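From: Josphat Muli
To: Jomcombe Track & Field alumni list
Date: May 2024
Subject: Re: Who should go on the wall this year?

Hello everyone,

I have been meaning to answer this for a good while, and every time I sat down to it I ended up digging through the old boxes in the hall closet instead, so please forgive the length. Somebody on the list wrote back in March:

> I know we all have our favorites, but when the talk turns to
> the best all-around athlete Jomcombe ever had, I keep hearing
> the same two or three names, and they are all sprinters. Was
> there really no one in the field events or the distance races
> who belongs up there with them? I only moved here after the
> old track was torn up, so I am going by what people tell me
> at the fence. If any of you old-timers have a name for me,
> and better yet a newspaper clipping, I would love to see it.
> We have until the end of spring to send our picks in.

Well, I am one of the old-timers, I suppose, and I do have a name. It's Stullik. I wonder how many of you on here sat next to him on the bus.

For those who came along later, Stullik was a year behind me and he was not much to look at when he first came out for the team. Skinny, quiet, big feet. Coach put him in the two-mile for the same reason he put most of the new boys in the two-mile, so they would be out of the way for a while. He finished next to last in his first meet, and I remember it well, as I was the one behind him!

What I don't think people know is that he only ended up in the high jump by accident. Our regular jumper turned an ankle getting off the bus at Lis (those of you who remember the steps on that bus will not be surprised) and Coach went down the bench asking who had ever jumped over anything. Stullik said he used to jump the pasture gate at home. That was good enough. He borrowed a pair of spikes from a boy on the Lis team, which tells you something about how nice the Lis kids always were to us, and he took third place wearing another fellow's shoes.

From then on he did both, and by his last year he was doing a good deal more than both. I found the score book for that season, the green one with the water stain, and I went through it page by page with my reading glasses and a pot of coffee. He is down for 11 first places in the high jump and 8 in the two-mile, and a whole scattering of seconds and thirds in the hurdles and the triple jump. If I have added it right he scored 465 points in his time with us. The team list in the back has the school record as 601, and that was a sprinter who also ran on every relay we had, so you can judge for yourselves how to weigh it. I'm not saying a word against him. He was a wonderful runner and a good friend to me. But relays are shared four ways and Stullik mostly earned his by himself, often with his tongue hanging out, going straight from the jumping pit to the starting line with sand still in his socks.

The meet I would tell about, if I were the one giving the speech, is the one at Clilent. It had rained for two days and the track there was cinders, as some of you will recall with your knees. They were running behind, and the officials called the two-mile while he still had an attempt left at the high jump. He asked if he could take the jump first. The man said he had one minute. So Stullik walked back, took his run, cleared it, rolled off the far side of the pit and trotted over to the line with the whole field waiting on him. He lost that race by almost a full straightaway, and he shook hands with every boy who beat him. Coach talked about that afternoon until the day he retired, and never about the height of the bar.

As for clippings, I have two from the Clilent paper and one from ours. The print is tiny and one of them has been folded so many times that it's nearly in four pieces, but they can be read. I will get copies made and mail them to anyone who sends me an address. My handwriting on the envelope may be harder to read than the clippings.

I also keep a little page for our alumni odds and ends, and since a few of you asked how to find it, it's the same place as before, just below the reunion sign-up. 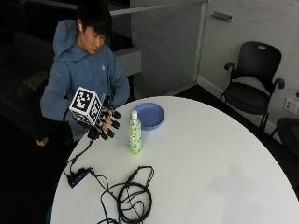
At the round table, light blue sweatshirt, one earbud in.

The older team pictures are further down the page. If you spot a name I have wrong, tell me kindly and I'll fix it. I already know I mixed up the two cousins in the back row of the relay photo, three people have written to me.

One more thing and then I will let you get on with your day. If you have any memory of Stullik at all, even a small one, would you write it down and send it to the list? I have told you the ones I have, but I graduated before his last season and I only saw the home meets that year. Somebody out there must have been at the league finals. I would dearly like to know whether the story about the broken crossbar is true.

And if your pick is somebody else, send that too. I promise to read every word of it.

Warm wishes to you all, and to your families,

Josphat Muli
(two-mile, slow; javelin, slower)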